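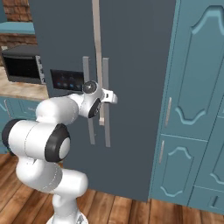
A tall, dark grey fridge in a computer-made picture.

How does a fridge keep your lunch cold?

Put your hand near the back of a fridge and you might feel warm air. Weird, right? A fridge doesn't make cold at all – it moves heat out!

Thin pipes run through the walls, and inside them is a special liquid called a refrigerant. It soaks up heat from your milk and cheese and turns into a gas. A pump squeezes the gas (that's the humming you hear!), which makes it really hot. Then it flows through pipes on the outside, lets its heat go into the kitchen and turns back into a liquid. Round and round it goes!

Try it: lick the back of your hand and blow on it. Feel the chill? As the wet bit dries, it carries heat away from your skin – the same trick your fridge uses.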